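Bakbridge Evening Workshops
Home Electrics and Repairs, Handout 6: Tape!
Tutor: Lerato Chauke

Welcome back. Last week was plugs and flex, and I promised that this week we would get on to my favourite thing in the whole toolbox. I know it's only sticky plastic on a ring of card, but there is so much in it, and I still get a small thrill from a neatly wrapped joint. Bring these notes on Tuesday, along with scissors and the practice flex from Handout 5.

What the tape is

Ordinary electrical tape is a thin, stretchy PVC film with a rubbery glue on one side. The film does the insulating and the glue keeps it where you put it. The stretch is the part people forget. Pull the tape a little as you wind and it tries to shrink back, so each turn grips the one underneath. Put it on slack and you get a baggy, wrinkled sleeve that picks up fluff and starts to lift at the end.

Parcel tape doesn't stretch like this. Masking tape is paper and has no business on a wire. Cloth tape is lovely for tool handles and hockey sticks and should stay there.

A word about heat. PVC tape goes soft when it gets too warm, and the glue turns to a nasty black goo that gets all over your fingers (and then all over everything else). Check the temperature printed on the packet before you use it near a lamp fitting or a boiler. If there is nothing printed on the packet, buy a different one.

Colours

Now for the fun bit. All the colours in a mixed pack are normally the same tape with a different dye, so you can choose by what you want the colour to tell you. In fixed wiring in British homes, brown marks line, blue marks neutral, and green-and-yellow stripes mark earth. Older wiring used red for line and black for neutral, and you will still find plenty of it behind switches. Please notice how awkward this is: black was neutral in the old single-phase scheme, and in the newer three-phase scheme black is one of the lines. Never trust a colour on its own. Somebody may have wound on whatever was in their pocket.

Away from the mains you can make up any scheme you like, as long as you write it down. I colour my extension leads by length, and my daughter's music gear is done by which box it plugs into. Stick a key inside the lid of your toolbox with a scrap of each tape beside its meaning.

Laying out your colours

Before you start a labelling job, get every colour out and put the rolls flat where you can see them. A shallow tray is ideal for the ones you aren't using yet. They stay clean, they don't roll off the bench, and you won't be hunting for the end of the black one while holding four wires in the other hand.

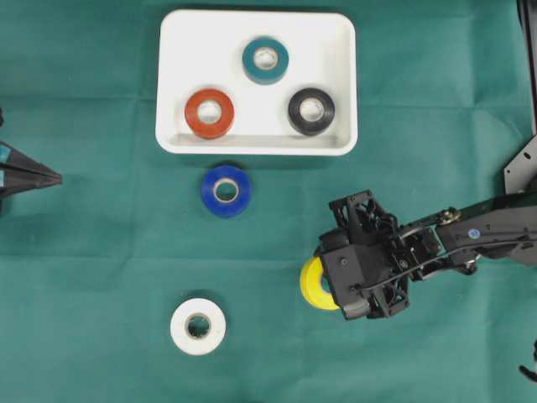 Fig. 1. Tape colours laid out on a green cloth: teal, orange-red and black in the tray, blue and white below it, yellow to the right.

I'm a great believer in a cloth on the bench. Little snips of copper show up well on a plain colour, and you can shake the whole lot into the bin when you finish. Any old bit of cotton will do.

White is worth a special mention, as you can write on it. Use a permanent pen, write on the tape while it is still on the roll, and let the ink dry before you cut it off. Pencil rubs away and biro skids about. Yellow takes writing well too. Black takes none at all unless you own one of those silver pens.

How to wrap

Try this on your practice flex, which must not be connected to anything.

Wipe the flex clean and dry. Grease is the enemy here, and so is hand cream (sorry).

Start a good two tape-widths back from the place you want to cover, with the tape at a slight slant.

Wind towards the far end, overlapping each turn by half the width of the tape. Half! Everybody goes too wide at first and leaves thin places. With a half overlap you have two layers everywhere in a single pass.

Keep a steady pull as you go. The tape should narrow very slightly and lie down smooth.

Carry on two widths past the far side, then wind back to where you began.

For the last turn, stop pulling. Lay the end down relaxed and cut it with scissors. If you stretch and snap it, the end creeps back over the next few days and leaves a sticky little flag.

Look at your wrap under a good light and run a thumbnail along it. If you feel a ridge, unwind and have another go. I did dozens of bad ones before I liked any of mine, and tape is cheap.

What tape is not for

Tape is no repair for a damaged mains flex. If the outer sheath is split or you can see coloured insulation through it, unplug the appliance and replace the flex. The same goes for a cracked plug. We'll fit new ones together next week, and I'll bring a box of spares.

It isn't a connector either. Twisting two wires together and wrapping them up may look tidy, but there's nothing in there holding the copper together properly. Use a proper connector in an enclosure.

And it isn't waterproof. For outdoor work you want self-amalgamating tape, the rubbery sort that fuses to itself. I'll pass a piece round so that everyone can have a stretch of it. Marvellous stuff!

Looking after your rolls

Store them flat, somewhere cool, out of the sun. Fold over a tiny tab at the loose end so you can find it again. If a roll has gone gummy along its edges, keep it for bundling garden canes.

For Tuesday

Wrap one length of flex in a single colour and one in two colours with a clean change halfway along. Write out your own colour key for something at home, be it the leads behind the television or the box of chargers. Bring your failures as well as your best one, we can learn heaps from unpicking them.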